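Kaveo 2.4 is out, and the tape tracker finally works the way I wanted

September 8, 2018

Good news from my corner of the workshop - Kaveo 2.4 went up on the download page this morning! If you've been running the beta, you can stop now and grab the real thing.

For anyone new, Kaveo is the little software package I look after for robot arms that carry a small camera at the wrist. It finds lines on a work surface, figures out how the arm is sitting relative to them, and passes that to the motion planner. The big change in this version is the line finder, which I threw out and wrote again over the summer (my houseplants did not survive it).

The old one wanted a tape line to have two clean, parallel edges all the way along. Great on day one, pretty bad a month later. The folks at Barroso sent me a pile of logs from their Jondthorpe shop, 219 runs in all, and in 31 of them the tracker had simply let go of a line that any person could have followed. I felt a bit sick reading those, I'll admit.

So the new one works in short pieces. It fits each piece separately, throws out the ones that disagree with their neighbors, and then runs one straight line through whatever is left. Crossings get found first and count for more than anything in between. It can use up to 3,000 edge points per image, and you can turn that down if your computer is old and grumpy like mine.

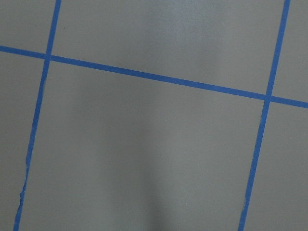
Crossings are what I'd tune first if you're upgrading, using the new corner_weight setting. The default is 12 and I'd leave it there for a floor or table in decent condition. With blue tape like this, where the left strip pinches thin and goes ragged below the crossing but the crossing itself is still a tidy square, go higher and let the corners do the work.

Shadows are still on my list. A soft one is usually fine, but a hard one lying right along a line can fool the edge step, and I don't have a fix I like yet.

The planner plug-in from Gornska needs its own update before it will talk to 2.4, so check that before you switch over. Old config files load as they are. Bug reports go to the usual address, and please attach the log!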